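Edolo 90 Leak Detection and Shutoff Valve

The Edolo 90 is a motorized ball valve with an integral flow sensor, intended for the cold water main of a single-family house or a single apartment. It closes the supply when a floor sensor gets wet, when flow runs past a set limit, or when a command is given at the valve body or the wall panel. It is sold by Wadmont as a complete kit or as a bare valve for replacement work.

## What is in the kit

- Edolo 90 valve body with actuator
- Power supply with a fixed low-voltage lead
- Wall panel with mounting plate and screws
- 2 floor sensors, batteries fitted
- 2 union tailpieces with flat washers
- Installation sheet and drilling template

Pipe adapters are not included. The unions take standard threaded fittings; for copper, PEX or CPVC, order the matching adapter set under Accessories.

## Operation

Flow is measured by a turbine in the inlet side of the body. The controller keeps two separate limits, one for volume and one for time. The volume limit is the quantity of water that may pass in one uninterrupted draw. The time limit is how long water may run without a pause, regardless of rate. Whichever limit is reached first closes the valve.

The volume limit is factory set at 1000 liters. It can be lowered or raised in steps at the wall panel, up to a maximum of 3000 liters. The upper setting is meant for houses where irrigation or pool filling is taken off after the valve. Where the irrigation branch can be teed off ahead of the valve, that is the better arrangement, and the factory setting can then stay as it is.

A dripping faucet or a toilet flapper that does not seat will usually pass less water than the turbine can register. For this the controller runs a pressure hold test. The valve closes during a quiet period, the controller reads the pressure on the house side, waits, and reads it again. A drop beyond the allowed value is reported on the wall panel as a slow leak. The valve reopens after the test in every case. A slow leak report does not shut off the water.

If a faucet is opened during the test, the pressure falls sharply, the test is abandoned, and the valve opens. The user will notice a short delay before full flow. The test is attempted again at the next quiet period.
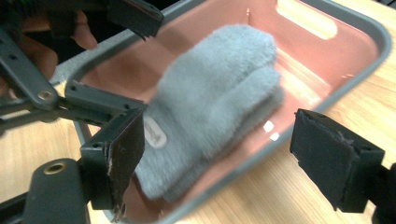
The actuator turns the ball through 90 degrees from fully open to fully closed. There are no intermediate positions, and the Edolo 90 must not be used to throttle flow or in place of a pressure reducing valve. If the line pressure is above the rating on the body label, fit a reducer upstream.

## Loss of power

The valve stays in its last position when power is lost. This suits most houses, where an outage with nobody running water is no reason to lose the supply. Installations that need closure on power loss should use the Edolo 90 with the reserve module, which stores enough charge for a single closing stroke. The module plugs into the port beside the power lead and needs no setup at the panel.

The manual lever on top of the actuator works at any time. Push down to release the gear train, turn a quarter turn, and let the lever come back up. After power returns, the controller reads the real position of the ball from the end switches and shows it on the panel. It does not move the valve to match the earlier state.

## Installation

Installation should be done by a licensed plumber where local code requires one. The valve is installed after the water meter and the main hand shutoff, and before the first branch. Leave the existing hand shutoff in place.

1. Close the main shutoff and drain the line at the lowest faucet.
2. Cut the pipe to the template length. Deburr both ends.
3. Flush the line into a bucket before fitting the valve. Solder beads and pipe scale are the most common cause of a stuck turbine.
4. Fit the tailpieces to the pipe. If soldering, do this with the valve body removed.
5. Set the body between the unions with the arrow pointing toward the house. Hand tighten, then finish with two wrenches.
6. Open the main slowly and check both unions.
7. Connect the power supply. The valve runs one full stroke in each direction and stops open.

The body may be mounted horizontally or vertically. Do not mount it with the actuator hanging below the pipe. Condensation will run down the stem and collect in the housing.

Allow a straight run of pipe ahead of the inlet as shown on the template. An elbow directly against the union disturbs the turbine and gives low readings at small flows. If space does not permit a straight run, use the offset tailpiece.

The valve is for indoor use. Crawl spaces and garages are acceptable only if they stay above freezing. Water trapped in the ball cavity will crack the seats when it freezes, and this damage is not covered by the warranty.

## Floor sensors

Place sensors flat at the low point of the floor under the water heater, behind the washing machine, in the sink cabinet, or at the base of a toilet. The contacts are on the underside. Wipe them clean twice a year with a dry cloth. Do not use spray cleaner, as the residue may hold enough moisture to cause a false closure.

Each sensor reports to the wall panel by radio. A missed report shows as a sensor fault and leaves the valve open. Masonry walls and foil-faced insulation shorten the range. Test every sensor in its final location with a damp cloth before leaving the job.

## Compatibility

The Edolo 90 body has the same length between unions as the older Tarnidier shutoff and can replace it without cutting pipe. The Tarnidier wall panel and floor sensors use a different radio and must be replaced along with the valve.

Seixas pressure gauges fit the test port on the house side. Remove the port plug with a hex key and seal the gauge thread with tape. Do not use paste on this thread. The port opens directly into the pressure sensor chamber and paste will block it.

The dry contact output closes whenever the valve is shut and may be wired to a building alarm panel. It is not rated for line voltage.

## Maintenance

The controller strokes the valve a few degrees each month to keep mineral deposits from locking the ball. No setting is needed and the flow is not interrupted. In hard water areas, work the manual lever through a full quarter turn once a year as well.

The inlet screen can be taken out for cleaning after the upstream union is opened. Rinse it under a faucet from the clean side. Replace the flat washer each time the union is opened.

Actuators can be changed with the line under pressure. Remove the two screws under the cover, lift the actuator straight up, and set the new one down with the flat on the stem aligned.

## Accessories and spare parts

| Item | Note |
|---|---|
| Adapter set, copper | Solder ends, pair |
| Adapter set, PEX | Crimp ends, pair |
| Adapter set, CPVC | Solvent weld, pair |
| Offset tailpiece | Inlet side only |
| Reserve module | One closing stroke |
| Floor sensor | Single, battery fitted |
| Actuator | Fits all Edolo 90 bodies |
| Inlet screen and washer pack | For one service |

## Revision note

Units shipped from July onward have the revised stem seal and a gray lever. Earlier units have a black lever. The two actuators are interchangeable, but the stem seals are not. State the lever color when ordering seals.

Page revised 2023-10-31. Wadmont reserves the right to change specifications without notice. The label on the valve body takes precedence over this page.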